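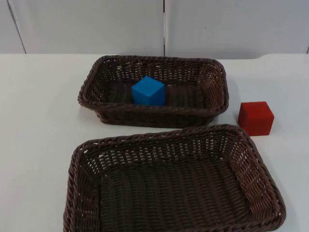 Basketry and Woven Containers
Session 4 handout: Reading a rectangular basket
Tutor: Ratih Chong
August 2023

Welcome back, everyone! Last time we got our hands into round bases, and I know a few of you are still picking bits of cane out of your jumpers. Today we move on to rectangles, which I love, and which behave quite differently as soon as you reach a corner.

We'll spend the first half looking and handling, and the second half weaving. Please don't skip the looking. You learn a huge amount from an ordinary shop basket, including the synthetic rattan kind that people keep bread or keys in. It's everywhere, it's cheap, and it has all the parts we need to talk about.

Words for today

Base – the floor of the basket. In a flat-bottomed rectangular basket it is often woven tighter than the sides. Dark strands packed closely together can look like one solid surface until you get your nose right down to it.

Stakes – the uprights that the side weaving goes around.

Weavers – the strands that travel over and under the stakes.

Open weave – a wall with gaps left in it, so that you can see whatever is behind. Put a dark open-weave basket on a white table and the pattern jumps out at you. Put the same basket on a dark shelf and it disappears.

Border – the finished rim. A twisted or braided border is thicker than the strands below it, and it does a lot of the work of holding the shape.

Flare – how far the sides lean out from the base. A little flare lets baskets nest. Too much and your rectangle starts turning into a tray.

Why rounded corners?

Have a feel of the rim at the corner of any woven rectangle. It's nearly always a curve. Strands don't like being folded hard, whether they're willow, cane or plastic, and a border that has to turn ninety degrees on the spot will either crack or stand up in a lump. Mwangi Barasa, who taught me most of what I know about borders, used to make us run a thumb around the whole rim with our eyes shut and stop wherever it snagged. We'll do the same before the break.

Looking exercise (in pairs)

Take two shallow baskets from the trolley and a couple of the coloured cubes. Put one basket closer to you and one further off, on a white surface if you can get one.

Set a cube inside a basket and crouch until your eye is level with the rim. How much of the cube can you still see over the front wall? This is the quickest way I know to get a sense of depth, much better than staring at an empty basket. Then stand a cube on the table beside the basket and compare. Swap places with your partner and look at it from the end.

Sketch what you see. Five minutes, pencil only, no rubbing out! I'm after the outline of the rim, the lean of the sides, and one small patch of weave drawn properly. You don't need to draw every strand (someone tries every year and we never see them again).

While you're drawing, notice the light coming through the gaps in the wall. If the overhead lights are on, look for the soft shadow under the front edge too. A basket drawn without a shadow tends to float.

Practical: a small rectangular base

Materials are in the blue tubs. Each person needs 16 base sticks and one coil of weaver. We're using the Varska cane again, soaked before class. Anyone who prefers synthetic can take from the Ravutwood spool, which needs no soaking and is far more forgiving for a first go.

1. Clamp your sticks in the block, evenly spaced, with a doubled pair at each end.
2. Start in the middle of a coil and work back and forth. Pack down after every row.
3. Check your width against the card template every few rows. Bases creep inwards – mine still do – and you won't notice until it's too late to fix.
4. Stop when the base is 18 cm long. Tuck the end in and trim it on the underside.

Leave the base in the clamp until next session, with your name on the tape.

For next time

Find a woven basket at home and bring it in, the scruffier the better. Worn rims and broken strands show you how a thing was put together. Jot down whether the base and sides use the same weave, and whether the sides lean or stand straight.

The side shears are kept in locker 779. Please put them back clean.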